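Open baskets and the putting away of small household linen

Last updated 7 Apr 2018

Search this journal Enter keywords Go

3.2 Containers and their contents

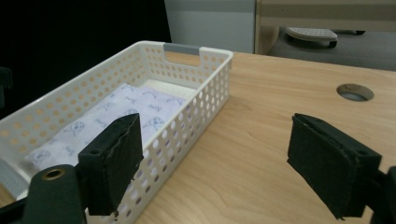 Figure 2. White perforated basket with grey handle insert, holding a folded printed cloth and a flat white pad.

The homes in the Erthorpe group had few lidded boxes for small linen. Most used an open plastic basket that was moved between a shelf and a table, and the sorting was done at the table. The type in Figure 2 has rows of small round holes in the walls, a thick rolled rim and a cut-out handle at the short end. Baskets of this general form were recorded in both parts of the study area, Erthorpe and Gernen, although in Gernen they were more often kept in a bathroom cupboard and held bottles as well as cloth.

Our interest is in how the floor of the basket is used. Lappalainen's scheme for shelf storage, which we adopted with small changes, separates stacked contents from laid contents. Stacked items share one footprint and the lower ones have to be lifted or disturbed to be reached. Laid items each have their own patch of floor. The basket in Figure 2 was coded as laid: the pale lavender cloth takes up the near part and the white pad lies beyond it, towards the handle end. The cloth was coded as folded, with the further note 'soft fold', meaning that the piece is slightly crumpled and has no pressed edge.

Soft folds were common throughout the material. In the diaries kept during September, householders wrote that small cloths were folded once or twice in the hand, often while standing, and put straight down. Larger pieces such as towels were folded on a surface and were more likely to be squared up. We did not treat a soft fold as untidy. Several diary entries describe a basket as 'done' when its contents would have scored low on the neatness scale used in the earlier Plesent survey, and we have followed the householders on this point.

Printed cloths raised a separate question. The cloth in Figure 2 carries small outline drawings of seal-like animals in a bluish purple, and it can be told apart from the plain white pad at a glance. In interviews, people said that a pattern helped them find a piece without unfolding it, and that they tended to leave patterned pieces on top or to the front. Plain white items were more often confused with one another – pillow slips with cot sheets, for instance – and were moved more times before they were settled. The full coding sheet has 3,360 entries and the counts for plain and printed items are given in Table 3.

Perforated walls made less difference than we had expected. Householders mentioned airing as a reason for buying this kind of basket, but only two brought it up again when asked why a given item was kept there. Handles mattered more. A basket stored with its handle end facing out was pulled forward and used on the shelf, whereas one stored side-on was usually lifted down, and its contents were then more likely to be refolded before it went back.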